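Does winter layup cover still apply if I ride the bike once or twice?

Posted in: Motorcycle insurance
14/01/2021

I have a 700 cc standard that I bought used from a dealer in Lostton. It's insured with Nerance on a regular policy, and in October I switched it to what they call layup. The way it was explained to me on the phone, liability and collision are suspended until spring and I only keep comprehensive, so theft, fire, a tree through the garage roof and so on. It dropped my premium by 100 dollars for the season.

We've had a very mild week and the roads are clear and dry. I'd like to take the bike out on Saturday, just to the gas station and back, 8 miles total. The registration is current and the plate is on it. My questions:

1. Am I insured at all if I do this?
2. Can I turn the full cover back on for one day?
3. Does riding it cancel the layup discount?

I looked at the paperwork and all it says is "vehicle must remain in storage at the declared address." It doesn't say what happens if it doesn't.

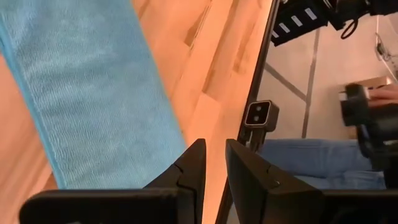 I should add that the loan is paid off, so there's no lender who would care about collision. I also have a car policy with a different company, in case that makes any difference. I was told once that your car liability follows you to whatever you're driving, but I can't find anything about motorcycles in it.

3 answers

Answer 1 (marked as most helpful)

I worked the phones at an agency for a few years. Not with Nerance, so check the wording with them, but layup is pretty much the same product everywhere.

On your first question, no. If liability is suspended, you have none the moment the bike is on a public road. It doesn't matter that it's 8 miles. If you hit somebody you pay for it yourself, and if you get pulled over you'll be treated as an uninsured driver, which in most states means a fine and can mean losing your registration for a while. Your comprehensive may be in trouble too. "Must remain in storage at the declared address" is a condition, and if the bike was stolen from the gas station they could argue you had broken it.

Second question: usually yes, but not for one day. Most companies will take the bike out of layup when you call, and then it stays out. Some have a minimum period before you can put it back in, and some only allow one change per season. Ask for the date and time the cover starts and get it in an email before you ride. Don't go by what the person says on the phone. Changes often start at 12:01 a.m. the next day, so for a Saturday ride call no later than Friday morning.

Third question: you would lose the discount for the part of the season that's left, so you'd be billed for some of that 100 dollars. You keep the savings from October until now.

Forget about the car policy. Nearly all personal auto policies exclude vehicles with fewer than four wheels. Look under "Exclusions" in the liability section and you should find it.

There's also a different setup that might suit you better next year. Some insurers don't suspend anything, they just price the whole year lower because they assume you won't ride much in winter. You pay a bit more than with layup but you can ride on any nice day. When your renewal comes, ask for both prices.

Answer 2

I do it every year and never had a problem. Just keep it slow and stay off the highway. If you only want to keep the battery up get a tender, they're cheap

Comment on answer 2: Never having had a problem isn't the same as being covered. The battery tender is good advice though.

Answer 3

Agree with the first answer. I had layup through Mosska on an old 900 and their rule was that the bike had to be off the road for the whole period or they would re-rate the policy from the start date. So I would have owed the full difference, including the months it really was parked. They're not all like that but it's worth asking about that exact point.

Also check with your state about the registration. Where I am, the insurer reports it electronically when liability drops off, and the DMV sends you a letter asking you to turn in the plate or show proof of insurance. I got one in the second month. If you have a current plate and no liability you might already have a letter on the way, even if the bike never moves. Some states make an exception for motorcycles in the winter and some don't.

Update from the original poster

Thanks. I called Nerance. They can take it out of layup but it can't go back in until next October, and the change starts at midnight after the call. I'd be charged for the remaining weeks. I'm going to leave it parked and call again when it's warmer. They also said no form is needed for the plate in my state, but I'm going to check that with the DMV.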